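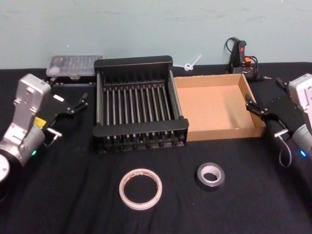 Chapter 6
Keeping Small Things in Order

Most homes and workshops hold many small articles which are used often and put away seldom. This chapter considers how such articles may be sorted, stored and found again. It follows Chapter 2, which dealt with the choice of a work table, and draws on examples from the training rooms at Ullton and Vistthorpe.

6.1 Open racks

An open rack allows its contents to be seen and reached without lifting a lid. The spacing of its rods decides what it will hold. Flat goods stand between the rods, while a wider article, such as the roll of adhesive tape on this black rack with silver rods, can rest on top of them. Students should measure an article before giving it a place.

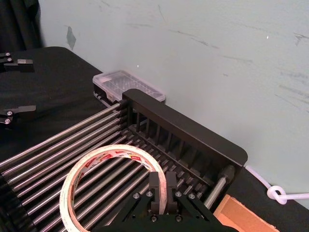
6.2 Boxes and mixed storage

Closed storage suits articles that are loose, light or easily lost. A clear box with small compartments is preferred for fixings – the contents can be checked at a glance. Larger goods may go into a cardboard box, and an open one with its flaps raised is quickly filled. 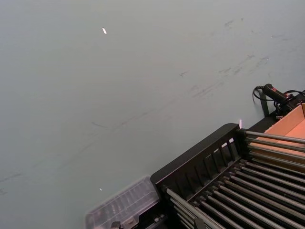
Surfaces should be inspected whenever storage is rearranged. Marks are easily overlooked while a table is crowded. On a pale grey-green top, grey scuffs and a long, faint streak can be made out once part of it is clear. The Caldeira method, described in section 6.3, begins with this inspection and sets out three stages of sorting.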